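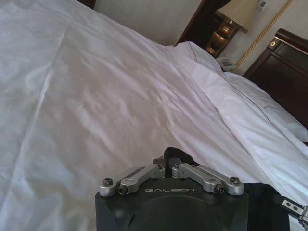
Do I need to know how to code to teach a robot to make a bed?
Nope! I couldn't write a line of code when I started with the Skurine project, and I still mostly can't. What you need is patience and decent hands. You steer the arm through the task from start to finish, it records what you did, and then you do it again. And again. Bedding is where I spend most of my days, and a plain white sheet full of soft creases is harder than any box or bottle I've ever picked up - there's so little for the eye to grab onto. I look for the ridges in the middle and the thicker folds of bedding off to the side, and I use those to keep my bearings.

By hand or by remote?
We do both. By hand means you take hold of the arm and move it yourself, which is great for slow stuff like smoothing. For remote work we use the Forkness controllers, one per hand. I like remote better for sheets because my own elbows stay off the mattress.

How many tries does it take?
For one simple task, like pulling a corner straight, I aim for 200 good runs. On a nice day I get 36 done before lunch. On a bad day I get nine and a sore neck.

What counts as a good run?
You went in with a plan, you didn't dither, and the sheet ended up where it was supposed to. If you grab, miss and recover smoothly, keep it! Those are some of my favorites. If you hovered for ages trying to decide, toss it.

Do I have to mess the bed up the same way each time?
Please don't. Pull it, bunch it, shove the duvet over to one side. When I was new I made the same tidy little wrinkle every single time, and the robot got very good at that wrinkle.

Any tips for the gripper?
Come in low and slow, close on a ridge of fabric (flat cloth just slides away from you), and lift a little before you pull.

How long is a session?
Two hours, then a real break. Your hands get sloppy before you notice.

Where do I sign up?
The Vundumberg room takes new people every September. Bring comfy shoes, and ask at the desk for the Zeng handbook - the bedding chapter is short and worth reading twice.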